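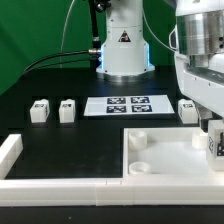 Why do small parts need a tray at all?
A tray gives them an edge to stop against, so they stay within reach and don't roll off the table.

Chapter 4
Trays, Cups and Low Walls

I learned to lay out a work surface the slow way, on my knees, hunting for spacers under a bench at Hindico. I'd been handed a bag of 400 of them in my first May there and I'd simply poured them out (yes, onto a bare table, next to an open door!). Toshio Morikawa, who ran the bench next to mine, slid a tray across to me and went back to work. I still use one just like it.

In this chapter we'll look at the table before any work gets done on it. What color should the top be? I'm fond of white pieces on a black surface, as with the cubes at the start of the chapter, and I'll try to win you over. How high does a wall have to be to stop a cube, and how high before it starts knocking your wrist? Where do the cups go? I like mine close to the corners of the tray, which leaves the middle open for whatever I'm setting down, but Riku Noguchi read a draft of this chapter and disagrees with me completely, so you'll get his layout too, in Section 4.3.

You'll need a tray with a rim, a few cups that fit inside it with room to spare, and 85 small pieces of any kind. Dried beans are fine for the first exercise. Cubes are better for the second one, where we'll be lining things up against a printed sheet, and beans just won't line up!

Before you read on, take a look at the table you work at now and sketch it as it is, mess and all. Keep the sketch. We'll mark it up at the end of Section 4.1.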